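How Does a Robot Pick a Hand?

You were born with your hands attached, so you have probably never had to choose them. Robots are in a different spot. A robot arm usually comes with a blank round end, a bit like a wrist that is waiting for instructions. Somebody has to decide what goes on it.

The thing that goes on it is called a gripper. There are hundreds of kinds, and each one is brilliant at something and hopeless at something else. (You may know people like this.)

Two fingers
The most common gripper has two stiff fingers that slide together and apart. It is strong, simple and easy to fix. It likes blocks, boxes and handles. It does not like grapes, and the grapes don't like it either.

Suction cups
A suction gripper sticks to things by pulling air out from under a rubber cup. Give it a flat sheet of glass and it is very happy. Give it a woolly sock and it just breathes in sock.

Soft fingers
Soft grippers are made of squishy stuff like silicone. They bend around whatever they touch, which is handy for tomatoes and eggs. Ask one to turn a tight screw and it will flop about like a tired octopus.

So which is best?
Engineers hate answering that question, so they run tests instead. Zuweira Antwi and Mariama Amegashie test grippers at a workshop called Trumham, and plenty of their work happens inside a computer. They build a pretend room, put a pretend robot in it, and give it a job. If the pretend robot drops something, there is no mess to mop up. The job can start again right away, with everything back in its place.

One of their favorite jobs is the paintbrush. A paintbrush sounds easy until you think about its parts. The handle is thin and hard. The bristles are bendy. Grab it by the bristles and it may droop. Grab it too far down the handle and it may swing like a seesaw.

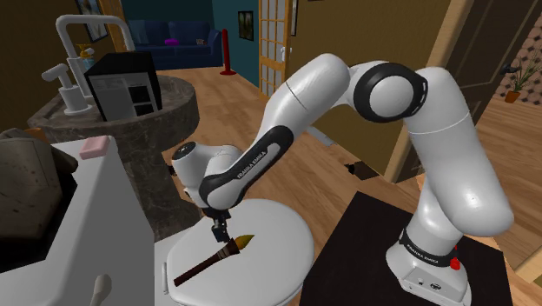

The gripper reaches down over the paintbrush, with its fingers just above the brush's collar.

Zuweira likes to aim for the part near the middle. Mariama prefers the handle. They have been arguing about this since July, and neither of them is winning.

To settle it, they ran the paintbrush test 1,000 times with a two-finger gripper. It counted as a success if the robot lifted the brush and held on while the arm moved sideways. The robot managed it 847 times. Then they swapped in a soft gripper they call Tetteh and tried 40 practice runs, most of which ended with the brush facing the wrong way. Tetteh went back to tomatoes.

Does pretend practice count?
Partly! A computer is good at working out shapes and distances. It is less good at things like how slippery a handle is, or how a bristle bends. That is why a gripper that does well in the pretend room still has to try the job with a real arm and a real brush before anyone trusts it.

Try it yourself
Find a paintbrush, a sock and an orange. Pick up each one using:
– just your thumb and one finger, kept straight
– two wooden spoons, one in each hand
– an oven mitt

Write down which "gripper" worked best for each thing. Then put the orange in the sock and start over.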